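Fullthorpe Can Handling Dataset: Data Card

Maintained by: Detlef Sauerland and Ásdís Ladefoged, Setik

Overview

The dataset contains 1489 recordings of a robot arm handling used beverage containers at the Fullthorpe redemption center. It was prepared during a review of how automated sorting affects the staff of the center.

Background

Before the arm was installed, five attendants on each shift sorted containers by hand. Three now sort the items the arm rejects, and two have moved to the customer counter. Attendants reported less wrist strain – and less say over the pace of the line. Both findings are covered in the staff notes.

Contents

Each recording holds video, gripper position and an outcome label entered by an attendant. Cans may be dented, taped or partly covered by labels. 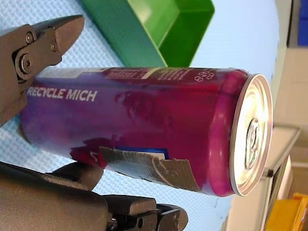 Known limitations

Glass is not included. Tape and added labels can hide printed text, and items with unreadable markings are labeled "hand check." Recordings from May used an earlier set of labels and should be evaluated separately.

Staff and privacy

Attendants agreed to the use of their outcome labels. Names and shift times have been removed. The data may not be used to rate individual workers.

Contact

Requests for the staff notes should be sent to Ritva Ojala at Setik.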